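The Night Shift at Peixoto's

I should say first that I liked the Drolia. Everyone at Peixoto's says now that they never trusted it, and that's rubbish, because Plunero upstairs in accounts had a birthday card made with it on the front. I liked it because it folded. I'd been folding other people's linen for a living for longer than I care to tell you, and along comes an arm on a post that wants to do it for me all night while I sit with a flask and watch a screen. Lovely!

The screen showed what the arm saw at its wrist, so I spent my nights looking down two black fingers at pillowcases. You'd think it would be dull. I got quite fond of it, like watching someone knit. Fingers down, pinch, lift, over, smooth. Then the next one. It did 277 pieces on its first full night and Abílio Simões wrote the number on the wall in marker pen.

The fault began in May, and it began small. It would pinch a cloth and not let go. There'd be a click, the number in the corner of the screen would stop at 60, and the fingers would just stay there with a mouthful of somebody's sheet. I'd press the green button, it would think about it, and off it went. I wrote it in the book the first few times. Then I stopped writing it in the book, and that's my part in all this, so there it is.

The night it went properly wrong we had the Hotel Nestora order in, 700 pieces, due out at six. Pink tablecloths, mostly, and a few napkins. About half past three it clicked and stopped, and I pressed the green button, and it clicked again. So I went round the guard. I know. There's a gate with a switch on it, and if you open the gate the arm goes dead, only the gate had been sticking and one of us (not me, but I knew) had wedged the switch with a bit of folded card. I'd walked through it a dozen times with the arm asleep and never thought twice.

I took hold of the cloth to tug it free. And the arm woke up.

It wasn't fast. People want me to say it was fast. It went up about as quickly as you'd lift a kettle, finishing the fold it had been told to do, and the cloth went with it, and I'd wrapped a good turn of the stuff round my hand to get a grip. I can still feel my arm going up over my head like I was asking to be excused from class. I shouted at it. I called it a name I wouldn't use on a dog. It carried me onto my toes and held me there, very politely, with code 2508 on the screen and my flask rolling about on the floor – and then it laid the cloth down, and me half across the table with it, and tried to smooth us both flat.

Abílio came in early, thank God, and hit the red button. I'd got a wrist like an aubergine and a crease down my cheek.

They've had the men in since. New pads, new something in the gripper so it knows when it's really let go, and a gate switch you couldn't wedge with a crowbar. It's back on days now, with the lights on and two of us standing there, and I've been given the job of watching the screen again. I said yes. I keep my hands in my pockets, mind, and everything goes in the book, every click. I was writing up the first one this morning when the next cloth came down. 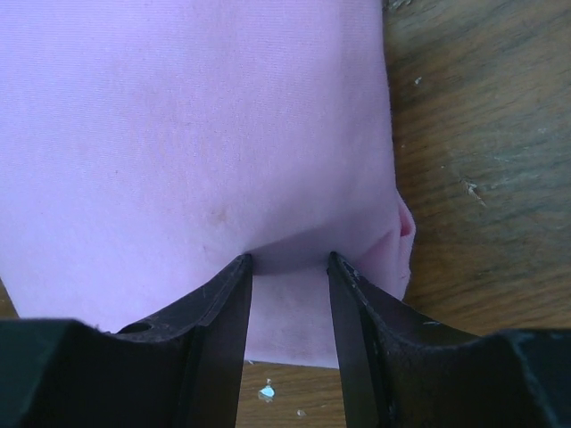

Abílio leaned in over my shoulder and said that if it clicked twice we'd both stand well back and let the thing keep its tablecloth.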